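I've been having the same argument with my sister-in-law since March, and I think it's time I put it in writing where she can't interrupt me. She believes children should finish what's on their plate. I believe that if my four-year-old says she's full after three bites of pumpkin, she's full, and we can all get on with our evening.

Now, I grew up in a clean-plate house. My mum was a wonderful cook and she hated waste, and I can still remember sitting in front of cold silverbeet until well after my brothers had gone off to watch the telly. I don't hold it against her (much!), but I was 39 before I ate silverbeet again, and I only did it then because Anika Haddad served it at her place with lemon and a frankly silly amount of garlic – and it was delicious.

So at our table I put the food out, a bit of everything, and the kids choose how much. Some nights my son eats nothing but rice. Some nights he has 4 helpings of beans and asks where the rest are. I used to keep a little tally on the fridge and fret over it, and I was a far crankier mother for it, I can tell you. Dinner is meant to be the nice part of the day, when we're all in the one room and someone's telling a long story about a lizard.
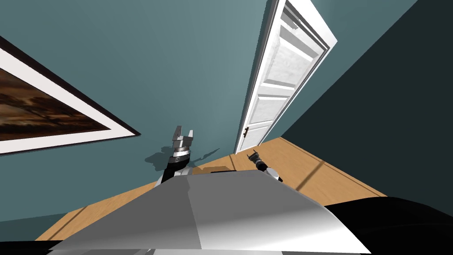 A brown landscape in a wide white mat, on a blue-green wall.

My sister-in-law says they'll grow up fussy, and perhaps they will. She's raised three lovely eaters and I'm happy to give her the credit. But I'd still sooner scrape a bit of pumpkin into the compost than sit there bargaining over it until bedtime, and she's welcome to come over and have seconds.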